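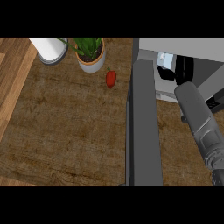

Cledwyn Prosser wants to know why anyone would spend the winter on a simulator when the real arms are sitting on the bench with their covers off. He asked it at the February open evening and again by email, and he added that a program can't teach you what a stripped screw feels like. That is fair, and he is right about the screw. The rest of this item is an answer to the other part.

The two-arm build at Riltcombe has been going since last spring. The arms are cut and printed in the shared workshop, the motor drivers are mounted, and the left shoulder is on its second bearing. The right arm still has no wrist. We could wait for the wrist before doing anything else, or we could work on the control code in simulation and have it ready when the hardware catches up. We picked the simulation.

The scene we use most is called Hamel. It has a wooden tabletop, a potted plant, a red bell pepper and a cabinet in the background. The job is to reach the pepper, close on it, lift it and set it down again without touching the pot. The plant was put in on purpose. Its leaves spread out past the rim, and a planner that only knows the size of the pot will brush them every time.

The arm models came from our own drawings. Beca Beddoe did the conversion over 6 evenings, mostly at her kitchen table. The shapes went in easily. The masses took longer. We had been using the default density for every part, which made the forearm far too heavy, and the simulated shoulder sagged in a way the real one does not. She took the spare links home, put them on a kitchen scale and typed in the numbers. The sag went away.

Joint limits were the next problem. The elbow in the file could bend 22 degrees further than the elbow on the bench, where a cable clip gets in the way. The planner found that extra room and used it constantly. Every good-looking grasp in the first batch depended on it. We corrected the file, ran everything again and lost most of our successes. The clip may get moved later, but for now the file matches the bench and should stay that way. If you change one, change the other and write it on the card by the door.

After the limits were fixed we ran the pepper task 40 times with the pepper in different spots. Most of the failures were at the far side of the table, near the pot, where the arm has to come in low and the elbow runs out of travel. A few were bad grips. The pepper has a smooth, uneven shape and it turns if the fingers close off center. Slowing the last part of the approach helped some. Closing from a steeper angle helped more, though it costs reach.

We also learned that the friction setting matters more than anyone expected. With it turned up high the pepper sticks to the fingers like tape, and the results look wonderful and mean nothing. We now keep it low enough that a sloppy grip drops the pepper. Anybody running their own tests should check that value first – it is in the scene settings under contact, and it goes back to the default when you load an old file.

Cledwyn's second point was that a plain tabletop is too easy, and that a real kitchen counter would have mail and a toaster on it. The next scene, Gundcombe, will have more clutter and a shallow tray for the arm to put things in. It isn't finished. The tray keeps falling through the table when the scene starts, probably from two surfaces set at the same height. If you have fixed that sort of thing before, please come and look at it.

On the hardware side, the wrist parts are printed and waiting for bearings. The first set had too much play and went back. Once the wrist is on, the plan is to run the Hamel motions on the real arms at quarter speed, with nothing on the table and a hand on the stop button. A foam block goes on the table after that, and then a real pepper. Please do not run simulated motions on the bench before the zero positions have been checked. The left shoulder was moved when the bearing was changed and its zero is wrong until it is set again.

The scene files and the arm models are in the Cirmont folder on the workshop computer. Copy them before you edit them. They run on an ordinary laptop if you turn the shadows off, and Beca has written a one-page setup sheet that is pinned over the 3D printer. The build group meets at 7 p.m. in the back half of the workshop. Cledwyn has been asked to bring his screw extractor, as there are 2 in the base plate that will not come out.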